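Subject: Re: [ornley-reuse] Storage for the textile swap
List: Ornley Reuse and Repair

On the August swap, someone wrote:

> Can we settle on tubs before the next one? The Prilus crates crack at
> the corners and you can't see what's in them. Also, is the 100 limit
> on items per table still on?

The limit stays. We took in 2,381 items over the year and the tables that went over 100 were the ones still being sorted at closing time.

On tubs, I would go for clear ones with no lids. People rummage less when they can see the cloth from the side. Nandent do a clear range in several sizes and will deliver to the Ndlovu Hall if we order up to 290 in one go, far more than we need, but the school swap may want to share.

I'd also like to drop the paper labels. They fall off and end up in the rag bag – a tag tied through a handle would last longer.

Clear bins with grey fabric: 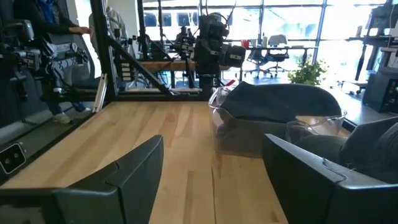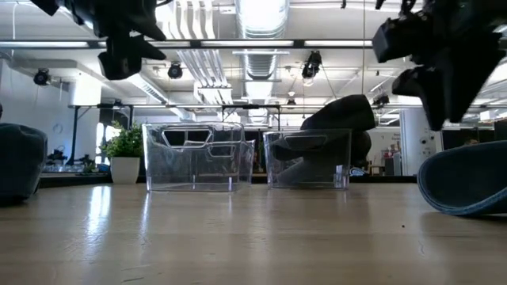
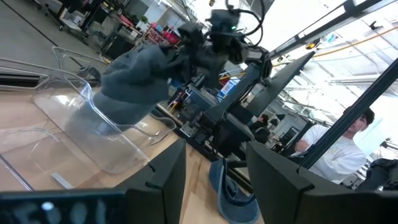
Still to decide

1. Who keeps the tubs between swaps. The hall cupboard takes 3 stacks.
2. Whether shoes get their own table.
3. What to do with the old crates.

Replies to the list please, before the order goes in.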